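Home | Contents | Chapter 6 | Chapter 7 | Glossary | Index

Filed under: Retail Operations / Fresh Goods Handling

Chapter 7
Mixed Loads at the Produce Display

7.1 Scope

A mixed load is a basket or bag that holds produce of unlike size, weight and skin. Chapter 6 treated single-item crates. The present chapter covers the transfer from crate to basket and the order of packing. Terms follow the Skinlow handling scale, on which 0 is a firm root and 40 is a soft berry.

Squash and pumpkin have hard rinds and tolerate contact. Peppers have thin walls and dent under a point load. Roots lie between the two.

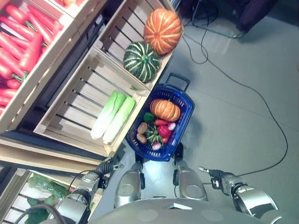

Figure 7.1 Slatted crates and a mixed basket at floor level.

7.2 Crates and baskets

Slatted crates admit air on all sides and let soil fall through. Long heads such as napa cabbage are laid side by side so that the stalk ends face one way. Loads above 30 pounds are split between two baskets.

7.3 Cloth and soft goods

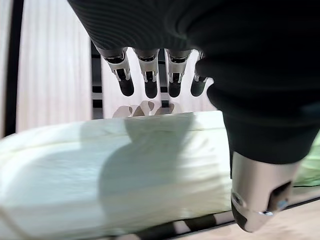
Soft goods carry no fixed shape, and their volume changes with each handling. A folded cloth can be entered in the packing table by its dimensions. A bunched one, such as the white fabric under the fingertips in Figure 7.2, is entered by weight alone. The Naciri method, given in Section 7.5, assigns each bundle a nominal volume before packing starts.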